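How to Request Public Records From Your City or County

Updated 9 April 2019

Emails, contracts, calendars and meeting notes kept by a local government are public records in most states, and you don't have to be a reporter or a lawyer to ask for them. Rules differ from state to state, so look up your own public records law before you start. The steps below cover a written request to a city or county office.

Step 1. Decide what you want

Write down the record, the people and the dates. "Everything about the Dovmont road project" will get you a long wait or a phone call asking what you mean. "Emails between the public works director and Brarkach Paving, sent in September, that mention the Dovmont road project" is something a clerk can search for.

If you don't know what a record is called, ask for the office's retention schedule first. It lists the kinds of records the office keeps and how long it keeps them.

Step 2. Find the right office

Requests go to a records custodian. In a small city this is usually the city clerk. Counties often split the job up, so the sheriff, the school district and the county commission may each have their own. A request sent to the wrong office may be returned to you without being passed along, and you lose those days.

Step 3. Write the request

Keep it under a page. Include:

The date and the name of the office
The name of the state law you are using
The records you want, with a date range
The format you want (ask for electronic copies if you can use them)
The most you will pay without being asked first
Your email address or a mailing address

You can use this wording:

"Under the state public records law, I request copies of the following records: [list]. Please send them in electronic form where possible. If the cost will be more than $50, please send me an itemized estimate before you begin. If you withhold any record or part of a record, please cite the exemption that applies."

In many states you don't have to say why you want the records. Leave the reason out unless the form requires it or you are asking for a fee waiver.

Step 4. Send it and keep proof

Email is fine for most offices. If the city has an online portal, save the confirmation page and the tracking number. If you hand it in at the counter, bring a second copy and have it stamped.

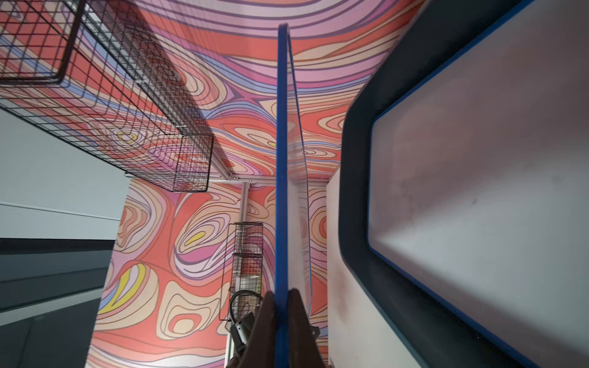
Step 5. Follow up

Some states set a deadline for a reply. Others only say the office has to answer promptly. Put a reminder on your calendar either way. Iresha Gazi, who files requests for the Brendden neighborhood newsletter, sends a one-line email after 12 business days with the original request attached – no complaint, only a question about when to expect the records.

Step 6. Check the estimate

Offices can usually charge for copies, and some charge for staff time. If the number looks high, ask for the hourly rate and the page count. Then see if you can cut the request down. Shu-fen Wan asked the city of Brendden for all emails on a zoning change at Munshi Street and was quoted $218. She dropped the attachments and limited the search to two employees, and the bill came in under her $50 limit.

You can also ask to look at the records in person. Many offices don't charge for that, though they may set a time and have someone sit with you. It works well for a box of 200 pages when you need only a few of them.

Step 7. If you are turned down

Ask for the denial in writing, with the section of law the office is relying on. Read that section. Exemptions often cover part of a record, and you can ask for the rest with the private parts blacked out.

If that fails, your state may have an appeal process, an ombudsman or a mediation program through the attorney general. Going to court is also possible, and some states make the agency pay your legal fees if you win. Check the time limit for filing as soon as you get the denial letter.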